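Switching the water heater off at night

5/16/23

We moved to the house on Undlow Road in February, and the first electric bill was 130 dollars more than I had planned for. Some of that was the cold. Some of it was the water heater, a big old Kaltirus tank in the garage that keeps its water hot all day whether anyone is home or not.

I had been putting off doing anything about it. I don't like messing with things that work, and I rent, so I also had to ask. The landlord's office at Gollmont said a plug-in or wired timer was fine as long as an electrician put it in. That took two phone calls and an email, and then three weeks of waiting for a free slot.
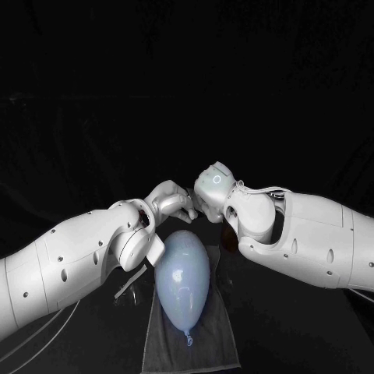 The timer I ended up with is a plain gray Strobel box with a dial and little tabs you push in for the hours you want. There are models with an app. I didn't want one. I have enough passwords, and the dial keeps going if the internet drops.

For the first week I had the heater on for 2 hours in the morning and 2 in the evening. That was fine for showers and dishes, but laundry on warm ran out before the rinse. I moved the evening start back an hour and now do laundry right after dinner. On the weekend I push the override switch if I need to – it takes a second.

I also turned the thermostat on the tank down a little. The electrician had told me not to go too low because of bacteria, so I stayed at the setting he marked on the cover with a pen.

The latest bill was 29 dollars lower than the one before it. I can't say how much of that is the timer. The weather got warmer over the same weeks and I stopped using the space heater in the back bedroom. I'll have a better idea next winter, when I can put the bills side by side.

The tank still makes a ticking noise when it comes on. I asked about that too and was told it is probably mineral buildup at the bottom. Flushing it is on my list. The drain valve is plastic and looks as old as the rest of it, so I may have the electrician's plumber friend do it – I would like to avoid a wet garage. 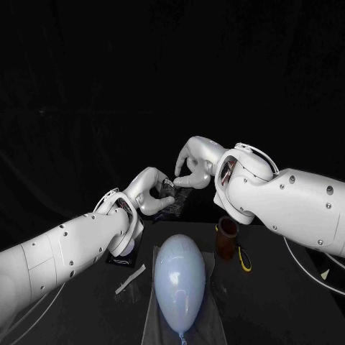

What I would do differently

I would have read the meter before the timer went in. I only started writing the numbers down afterward, so I have nothing to compare them with except the bills. A notebook by the meter would have been enough.

I would also have bought the pipe insulation at the same time. It's the foam kind with a slit down one side, and I have since put it on the hot pipe as far as I can reach from the stepladder. The last stretch goes behind the shelves, and those have to be emptied first.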